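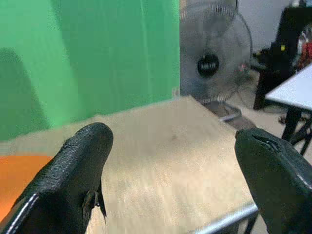

How do people find out which robot gripper is best?

They give each gripper the same jobs, in the same place, with the same things to pick up, and they write down what happens every time. The best gripper for one job may be a poor choice for another, so the jobs have to be picked with care.

What is a gripper?

A gripper is the part at the end of a robot arm that takes hold of things. The arm does the reaching. The gripper does the holding. Some grippers have two fingers that open and close like a pair of tongs. Some have three or more. Some have no fingers at all and use suction cups, the way a vacuum hose sticks to your palm.

Your own hand can tell you a lot about an object. When you pick up a grape, your skin feels it start to squash and you ease off. Many robot grippers have no sense of touch. They close until a motor says stop, and the person in charge has to decide ahead of time how hard "stop" should be.

Four grippers, one arm

Getsemaní Cortés and Uriel Sandoval test grippers at a workshop called Bautista. In November they had four to compare. All of them had two fingers, and all of them were bolted, one after another, to the same robot arm. That part matters. If one gripper rode on a fast new arm and another on a slow old one, you could not tell whether the gripper or the arm had done the good work.

The fingers came in different kinds:

Dostik - soft fingers with a rubbery cover
Merkunero - hard, smooth metal fingers
Britside, long - thin fingers for reaching into narrow places
Britside, short - the same fingers, cut down and made thicker

You might guess that soft fingers would win at everything. Soft fingers bend around a thing and touch it in more places, and that makes more friction. Friction is the rubbing force that keeps two surfaces from sliding past each other. It is why sneakers hold the gym floor better than socks do.

But soft fingers have problems too. They bend when you do not want them to. They have trouble with thin, flat things like a coin or a playing card. And soft covers wear out. Look at the left finger in the photo. The black covering has torn, and a loose flap of it comes to a thin, sharp point. A flap like that can catch on things, or it can get between the finger and the object and spoil the grip. The finger on the right has a long slit near its top.

What they picked up

The test objects sat in a tray beside the arm until it was their turn. Getsemaní chose them so that each one would be hard in its own way:

a tennis ball, which rolls
a metal spoon, which is thin and slides
a bag of dried beans, which changes shape
a paper cup, which crushes
a bar of soap, which is slick even when dry

Every object had a spot on the table and was put back on that spot before each try. The arm came down, the fingers closed, and the arm went up. To pass, the gripper had to hold on while the arm moved over to a box and let go above it. Anything that fell on the way was a miss. A crushed cup was also a miss, even if it landed in the box.

Zyanya Cárdenas, who is eleven and is Uriel's niece, asked why they did not try each thing one time and be done. It is a fair thing to ask. Suppose you flip a coin once and get heads. Would you say the coin always lands on heads? A gripper can get lucky too. The spoon might be turned a tiny bit to one side. The beans might be bunched up at one end of the bag. After many tries, the lucky ones and the unlucky ones mix together and you get a better idea of how good the gripper is.

The scores

The Dostik gripper had made 423 tries when Uriel decided its fingers needed new covers. So they gave the Merkunero gripper 423 tries too. Out of those, Dostik passed 275 and Merkunero passed 202.

If you take one number from the other, Dostik is ahead by 73. That sounds like a clear win, and for the whole pile of objects it was. The notes for each object tell more. Merkunero was better with the spoon. Its hard tips could slide under the edge of the handle, where the soft tips folded up and pushed the spoon along the table. Dostik was better with the ball, the beans and the soap. Both of them crushed cups until Uriel turned the closing force down, and after that both of them dropped a few.

Changing the force in the middle of a test is a problem, by the way. The cups from before the change and the cups from after it were not the same test. Getsemaní threw out the early cup scores for both grippers and did those tries over. It took most of an afternoon.

The two Britside grippers are not finished. The long one shook at the tips whenever the arm stopped, and it has gone back to have its screws looked at.

What about the camera?

A robot arm needs some way to know where things are. One way is to put a small camera near the gripper, at the wrist, so that it moves wherever the gripper moves. A wrist camera gets a close look at the object and at the fingers. It cannot see much of the rest of the room, and when the gripper is holding something big, the big thing can block the view.

The other way is to put a camera on a stand and leave it there. It sees the whole table all the time. Sometimes the arm gets in front of it.

Many workshops use both. Araceli Ventura writes the program that controls the arm at Bautista, and she likes to have the wrist camera for the last part of the reach, when a small mistake matters most. Lighting makes a difference for both kinds. A shadow can look like an object to a program, and a shiny spoon can be so bright in one place that the program loses its edge.

Try it at home

You can run a gripper test with no robot. You need a pair of kitchen tongs, two rubber bands, two cotton socks, and a few things that will not break. A ball, a spoon, a bag of rice and an empty paper cup will do.

Put a strip of tape on the table to mark where each thing starts. Put a bowl an arm's length away.

First, use the plain tongs. Pick up the ball and carry it to the bowl ten times, and make a mark on paper for each time it gets there. Then do the other objects.

Next, wrap a rubber band around the end of each side of the tongs, a few turns each, and do everything again.

Last, take off the rubber bands and pull a sock over each side. Do it all one more time. If you get tired, take a break. A tired hand squeezes in a different way, and then you are testing your hand.

Make a table with the objects down the side and the three kinds of tongs across the top. Write in your scores. See which kind got the most, then look at each row by itself.

Words to know

Gripper: the part of a robot that holds things.
Friction: the force that makes it hard for two surfaces to slide past each other.
Trial: one try in a test. Ten tries are ten trials.
Wrist: on a robot, the joint between the arm and the gripper.

Written by Fulgencio Tlapale, December 2024. The scores for the Britside grippers will be added to this page when the tests are done.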